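Weerakoon Suspends Household Robot Trials After Simulator Fault

April 14, 2023

The Weerakoon laboratory at Horkolstead has suspended all simulated trials of its Irau household robot following the discovery of a fault in the software that reports contact between the robot and its surroundings. No physical equipment was involved and no one was at risk, the laboratory said in a statement.

The fault affects Gutever, the simulator in which Irau is taught to move between rooms and to handle household items. Under certain conditions, the program failed to record a collision when the tip of the gripper met a wall or a door post at low speed. Runs in which contact had occurred were therefore logged as safe.

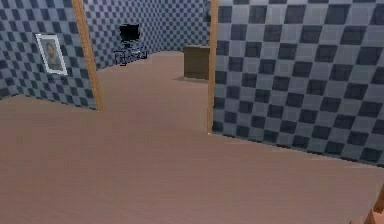 A doorway in the simulated home, with a chair and a cabinet in the room beyond. The tip of the gripper is at lower right.

The error came to light in March, during a routine comparison of motor readings against the collision log. Of 1,184 runs examined, six showed a sharp rise in motor load with no matching entry. Four of the six took place while the robot was passing through a doorway. The remaining two occurred beside a kitchen counter.

"A run that is marked safe must be safe," said Menaka Cassim, who is leading the review. "We cannot move a control program onto a physical machine while that record is in doubt, and we have withdrawn the results until each one has been checked again."

Engineers traced the fault to an update that changed how often contact was tested. The gripper could touch a surface and draw back between two tests — an interval too short to be noticed when a run was played back at normal speed. The earlier setting has been restored, and a second check based on motor load has been added.

The laboratory will also repeat its table trials, in which Irau must approach a furnished dining area without striking the chairs or the items set out on the tabletop. Those trials were not among the six affected runs, but they used the same version of the software.
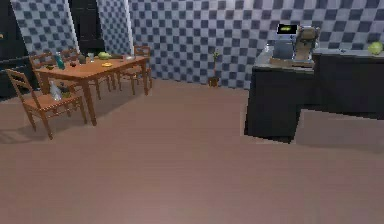
Next Steps

Simulated trials will resume once Gutever has completed 1,000 consecutive test runs with no disagreement between the two checks. Trials of the physical robot, which had been due to follow, are postponed until the review is closed. Partner groups that received results from the affected version have been notified in writing and asked not to use them.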